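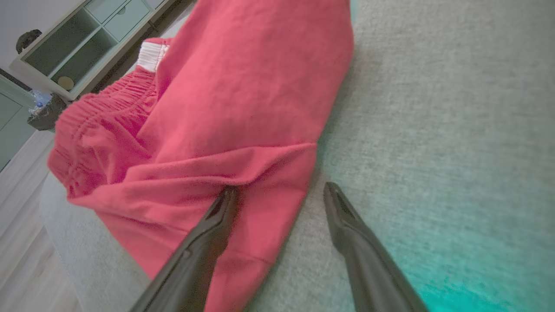 Radham Gear Library: Progress Report to the Van Loon Fund
Submitted by Szabolcs Hajdu, project manager
August 25, 2024

Summary

The gear library lends sports clothing and basic equipment to school-age players in Radham. Families borrow at the start of a season and return at the end of it. The grant pays for part-time staff, storage, laundry and repairs.

At the close of this reporting period we had 831 items in the catalog and 64 registered families. Lending for the fall season is open. The size exchange is running as planned. The repair work is behind schedule, and we are asking for a change to one budget line, explained below.

Lending and returns

Most loans are soccer and basketball clothing. Demand for shoes is higher than we can meet, especially in the middle sizes, and we have started keeping a waiting list. When a pair comes back, the next family gets a text message and has until the end of the week to pick it up.

Returns from the spring season were slow at first. The reminder letter went out after the last games, when many families had already left for the summer. For the fall we will send it before the last games and again after them. We do not charge late fees and do not plan to.

We also changed the loan form. The old one asked for a school, a league and a coach's name, and parents whose children play informally were leaving it blank or giving up on it. The new form asks for a name, a phone number and sizes. It is printed on one side of one sheet.

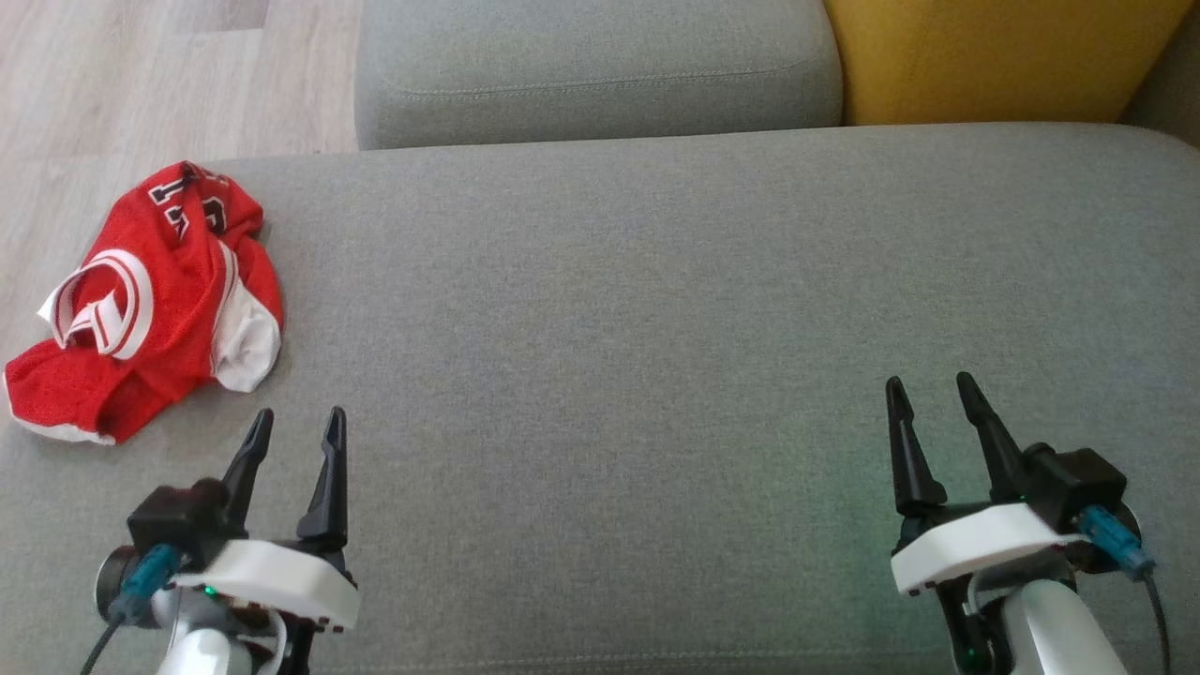 Red mesh jersey with white trim.

Sorting and cataloging

Donated clothing is checked, washed, sized by measurement and tagged before it goes on the shelf. Sizing by measurement takes longer than reading the label, but labels differ a lot between makers and a good share are worn off. We record chest and length for tops, and waist and inseam for bottoms. Since we began doing this, fewer items have been swapped in the first week.

The catalog was moved out of the old spreadsheet and into Drekex in the spring. The move took longer than we had allowed. Item numbers had been reused over the years, so a pair of shorts and a shin guard set could share the same number, and each conflict had to be settled by finding the items. That work is finished. Staff can now search by size and sport, which the spreadsheet could not do well.

Numbered tops remain a problem. Teams want a full run of numbers without repeats, and our donations come in broken sets. We now keep these apart and lend them to individual players for practice. Two coaches have asked us to build complete team sets. We have told them this is outside the current grant.

Repairs

Repairs were planned to start in early spring. The sewing machine we had been promised was not in working order, and the quote to fix it was more than the machine was worth. Hand repairs continued in the meantime, mainly drawstrings, loose hems and small seam splits. Garments that need a new waistband or zipper have been set aside in bins until we have a machine.

A used machine is available from the tailor on Asovska Street for 300 dollars, with a first service included. This is the purchase we would like to make.
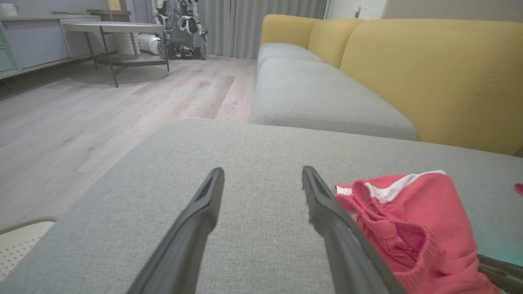
Fitting appointments were added this period after parents told us that guessing sizes from a shelf was hard with younger children along. A family books a time, the child tries things on, and a staff member notes the sizes for next season. We have also written a short guide for families who do their fittings and sorting at home. It suggests laying clothes out on a wide, flat seat, such as a light gray sofa with a chaise section, where bright team colors are easy to see against the fabric. The guide covers measuring, washing and what to do about missing drawstrings. It will be handed out with fall loans, and we will ask for comments on it when the gear comes back.

Staffing

The library has 3 part-time staff, unchanged from the last report. Opening hours were extended into the early evening during season changeover, and we kept to the hours budget by closing earlier in the quiet weeks. Everyone on staff can now check items in and out in Drekex.

Budget

Laundry costs were below plan and storage was on plan. Shoe purchases were over plan, for the reason given above. We ask the Fund to approve moving 300 dollars from laundry to equipment so that the sewing machine can be bought this fall. No increase in the total grant is requested.

Next period

Fall loans will be checked out through the end of September. The repair bins will be worked through as soon as the machine is in place, starting with winter clothing. A shoe drive is planned for October with the Radham schools, and the results will be included in the next report along with the return figures for the fall season.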